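Print this chapter | E-mail this chapter
Reading time: 2 minutes

Chapter 5
Care of Bedding and Clothing in Shared Residences

Laundering is only part of the care of household textiles. The handling that follows, from shaking out to smoothing and folding, determines how well an article keeps its shape and colour. This chapter sets out the practice taught in the Rostthorpe residential program, where the bed itself commonly serves as the folding surface.

Large flat pieces are opened first. A cloth held at two distant corners shows its full edge, and any twist can be released before folding begins.
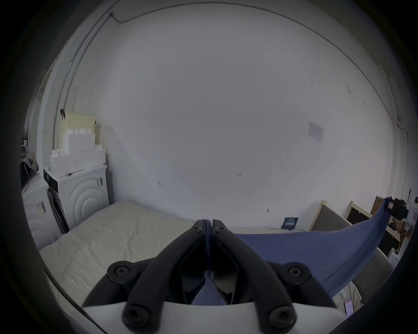 Figure 5.1 Navy-blue cloth held out above a sheeted mattress.

Knitted garments require more restraint. The weight of the fabric pulls on the points at which it is held, and a T-shirt left hanging for long may stretch at the neckline or hem. It should be supported briefly, then laid flat — seams aligned, sleeves turned in — and smoothed from the centre outward. 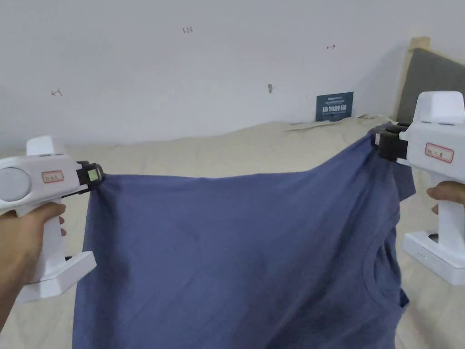 Figure 5.2 Short-sleeved T-shirt held taut, with creases running from the points of grip.

Bulky bedding is left until last. Students should note that the Jallent folding sequence, discussed in Section 5.3, assumes a clear bed and cannot be followed while a duvet occupies it.
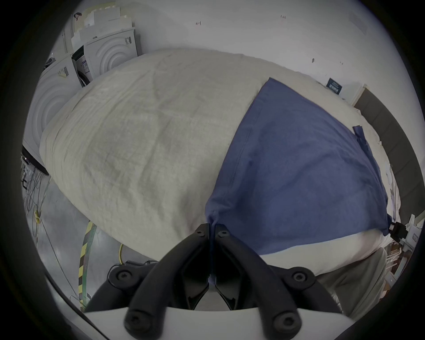
Covers and pillowcases are sorted by colour before they are put away, and hems are checked for loose stitching. Articles needing repair are set aside and entered in the household record described in Chapter 2.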